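Subject: Re: [oldboxes] Drive bays, blue latches and missing memory
From: Emrys Voyle
Date: Jun 18, 2020

Hi all,

Finally got the side off the second tower, so I can answer a few of the questions from the last digest.
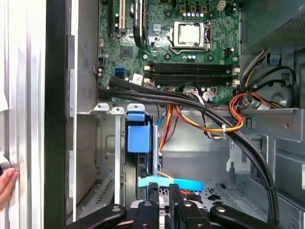 The tower with the side off. RAM slots empty, processor still in its socket, blue latches at the bottom.

I've quoted the original post because the thread wandered off into monitors for a while and I lost track of who wanted what (my fault as much as anyone's!).

> I've been given a stack of old office desktops and I'd like to get
> two good ones out of them for my kids' homework. Before I start
> ripping things out, a few questions.
>
> 1. The drive bays have blue plastic bits all over them. Do I need a
> screwdriver or do they just pull?
> 2. One machine has no memory in it at all. Is it worth keeping, or
> should it go straight to parts?
> 3. Is it OK to leave the processor where it is if I'm storing the
> board for a while?
> 4. What do people do about the cables? Mine look like a bird has
> been at them.
>
> Cheers,
> Isum list member, out past the end of the bus line

Taking them more or less in order.

The blue plastic is your friend. On most of these office cases the colour is there to tell you "this bit is meant to be handled", and the screwdriver can stay in the drawer. I have the caddy handle standing up in the bay and a lighter blue latch lying across below it, and on mine it's a case of squeeze or lift, then ease the drive out. Don't yank. I did that on the first tower and snapped a little tab clean off, and I've been holding that drive in with a bit of folded cardboard ever since. If it feels stuck, check the cables before you blame the latch. SATA plugs (mine has a red cable down in the bay) will hang on a lot harder than you'd think, and some have a metal clip you need to press before they'll let go.

No memory – keep it! I'd call that the cheapest thing in the whole box to fix. Somebody probably lifted the sticks to put in another machine and the rest got shoved back on a shelf. This one has two slots, both bare, and I've got a margarine tub full of sticks in the garage, so I'll be trying them a pair at a time until it stops beeping at me. Do look up what the board takes before you spend any money, though. I once ordered the wrong generation from Stuter, paid the postage, and had to pay the postage again to send it back. The notch is in a different spot and it will never go in, no matter how much you swear at it.

As for the processor, leave it clamped in. The socket is the fragile part and the safest cover for it is the chip that's already sitting there with the lever down. If the cooler's off, just keep things from falling on it. I put a clean tea towel over the open case overnight, mostly on account of the cat. Wipe the old paste off when you're ready to refit, put a fresh dab on, and please don't power it up bare "just for a second" to see if the fan spins.

Now, cables. Mine's no better than yours, I'm sorry to say. There's a fat black bundle sweeping right across the case, and then the orange, red, yellow and black lot from the power supply looping through the middle with one white zip tie doing its best. I leave the factory tie on until I know which plugs I need. Masking tape flags work well, and I write on them in pencil so I can change my mind. Take a photo before you unplug anything, and another after. It sounds fussy but I've had 33 minutes of my life disappear into working out where one small white plug came from.

A couple of odds and ends while I'm here:

I've got 6 spare caddies from the Diekmann clear-out if anybody wants them. They're blue too, but I can't promise they'll fit your bays, so send me a measurement first. Free, just cover the post.

Does anyone have the Grisanus service booklet, the one with the front panel header drawn out? I had a copy back in January and it's gone wherever the good tweezers went. Happy to pay for photocopying.

And to whoever asked about vacuuming dust out of a power supply, I use a soft paintbrush through the vent grille with the thing unplugged, and I don't open the housing. There's nothing in there I want to meet.

I'll write again once I've been through the tub of memory. It's almost 40 sticks and none of them are labelled, so give me a few evenings.

Cheers,
Emrys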